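The arm comes to Bravby

Posted in August by Geert Van Rooij
Print this | E-mail this to a friend

I've worked in the kitchen and laundry end of Bravby long enough to be wary of any email with the word "journey" in it. The latest one said we were starting a journey with a firm called Cadamance, and that their arm would be learning the tray and cloth jobs beside the small sink. The arm would take the dull work and we'd be freed up for other things. The other things weren't listed.

I asked which jobs, exactly. I was told 67 separate tasks had been "scoped". I do this work and I couldn't name you 67 of them, unless wringing a cloth is one and putting it down is another.

So I spent some of my break watching it. It had a red tray with three big push buttons, a block and a couple of cloths on it, and the orange one was getting all the attention. 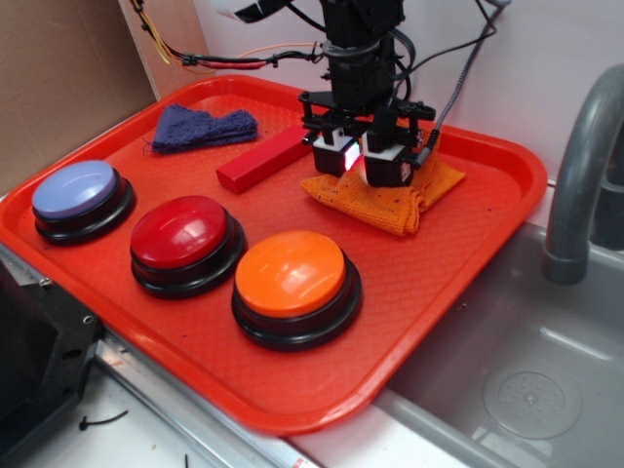 The gripper and the orange cloth, by the sink.

Cloth is hard, apparently. The technician was decent about it and didn't oversell. She said they wanted 400 goes at this one tray before they'd trust the numbers, and that somebody had to set the tray up again between goes. I asked who the somebody was. It's Plavance staff for now, and us from next month.

That's the part I keep chewing on. My job had a bit of everything in it — sorting, folding, a chat over the counter, a walk to the loading dock. The new one has me standing next to a machine, putting a cloth back where it was. It's the same pay, and on paper it's a step up, with "operator" in the title.

My mate at Sorensen went through something similar and says you get used to it. He also says they never did fill the two spots that came open afterwards. I've asked our manager about that and I'm still waiting to hear back.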